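Irovley's new small-cell radios are headed for Brophy
2 February 2025

If you've ever stood on the west side of Brophy holding your phone over your head, I've got some good news. Irovley says it will put up 14 of its new small-cell radios there, and the first ones should go live before spring. 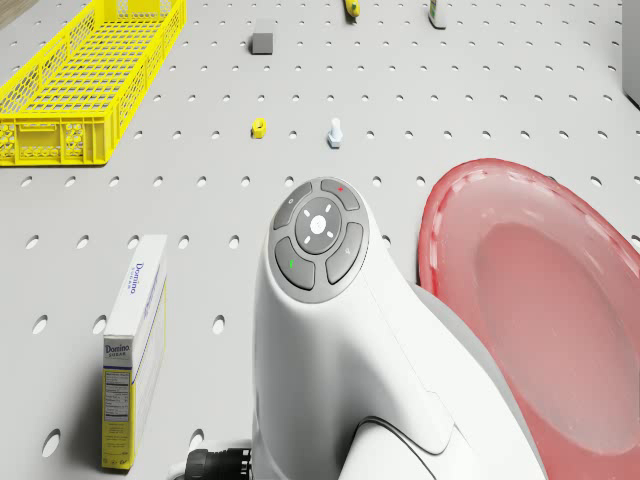 The new unit is called the Grurkus, and yes, I asked how to say it (rhymes with "circus," more or less). It bolts onto a light pole, runs 4G and 5G from the same housing, and needs one power line and one fiber drop. The old rooftop gear needed a landlord, a crane and a whole lot of patience!

Irovley tested the radios in Plornell all through January. The company logged 2713 test calls and says dropped calls fell a lot compared with the month before, though it wouldn't give me the exact number. I'd like to see that one — and I'll keep asking.

Each radio can handle nearly 100 busy users at once, so game nights downtown may still be a bit of a squeeze. Customers won't have to change plans or buy a new phone, and the company says the rollout won't add anything to monthly bills this year.

City permits for the first six poles are already signed. The rest go up for review later this month, and I'll post the street list as soon as I get my hands on it.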